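Keeping the craft table in order at a family day care

Notes from Negin Talebi, Grener Family Day Care. Updated December 10, 2021.

Glue
Dried white glue comes off a table more easily if you lay a warm, damp cloth over it for six minutes first. Lift it with an old plastic card. Don't use a metal scraper on a painted top.

Paint
Add a small squirt of dish soap to each pot of poster paint before the children start. It washes out of sleeves better, and the colour doesn't change enough to matter. Rinse brushes in cold water and stand them bristles up. Brushes left in a jar overnight are finished — I've thrown out plenty.

Crayon on walls
Baking soda on a damp sponge, light pressure, small circles. Test it behind a door first. On wallpaper, try a pencil eraser and stop there.

Textas
Store them on their sides with the caps clicked on. Check the caps at pack-up time, before the children go out to the yard. A water-based one that has gone dry will sometimes come back if you stand the tip in a few drops of warm water.

Play dough
Two cups of flour, one of salt, two tablespoons of oil, and warm water added slowly until it stops sticking. It keeps in the fridge for a couple of weeks in a closed tub. Salt dough can make dogs very ill, so sweep the floor before letting the dog back in.

White tabletops
Wipe with warm soapy water straight after each activity, then dry with a tea towel. For food colouring, leave a paste of baking soda on the spot for a few minutes and wipe again. Skip bleach and scouring powder, which dull the finish. 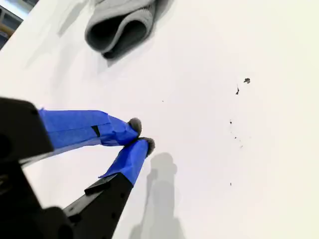

Scissors
Cut through a folded sheet of foil several times to take the gum off the blades. Wipe them with a dry cloth, and hang them up out of reach — Amra Radulović uses a row of cup hooks inside the cupboard door.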